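Search this site Enter keywords Go

Tile and Plaster Trainees Wanted, Godum Finishing Workshop, Gurenport
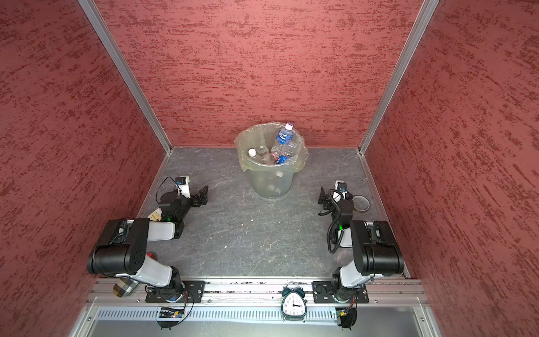 One of last year's trainees, asked what she would tell people thinking of applying, said she had never held a trowel before her first morning and was skim coating a closet by the end of the month. She also said to bring your own knee pads, and she is right about that!

We are taking on 3 trainees this winter and we would love to hear from you. The workshop does plaster, textured wall finishes, stone and tile floors, mostly in older houses on the harbor side of Gurenport, plus the odd restaurant or dentist's office. It's dusty, physical work (you will sleep well) and there is a real thrill in pulling the tape off a wall you mixed, troweled and colored yourself.

What you'll be doing

The first 2 weeks are spent on practice boards in the shop, learning to mix, to float a coat flat and to clean your tools properly. After that you go out with a crew to the Atum Street job, a row of apartments with 59 rooms to finish, so there will be plenty of wall for everybody. You'll learn lime plaster, tinted finish coats, grouting, and how to lay out a floor so you don't end up with a sliver of tile at the doorway. In spring the crew moves over to the old Noh ferry terminal, where the waiting room has a veined stone floor that needs patching. We've wanted that job for years and can't wait to get started.

Who should apply

Anyone 18 or over. You don't need experience or a high school diploma. You do need to be able to lift a 50 lb bag, work on a ladder and show up at 7 in the morning. An eye for color helps, and so does patience, as a second coat can't be hurried. If you've painted, baked, sewn or fixed cars, tell us about it, those hands learn fast. We have had trainees in their fifties and they did great.

Pay and hours

Training is paid from day one at the regular helper rate, with a raise when you move to the crew. Monday-to-Friday style hours, no nights, overtime only if you want it. Trowels, hawk, respirator and safety glasses are supplied and the trowels are yours to keep if you finish the program. Boots are on you. Program runs through July, and most people who finish are offered a place on a crew.

How to apply

Write us a page, by hand or typed, about something you made or repaired and what went wrong with it. Put your phone number at the top. Drop it at the front desk, 347 Cannery Road, or mail it to the same address, to reach us by October 31, 2018. Everyone who applies gets a call back and an invitation to spend a morning in the shop. Wear old clothes, please, the pigment does not wash out.

Contact Godum Finishing Workshop | 347 Cannery Road, Gurenport | © Godum | Back to top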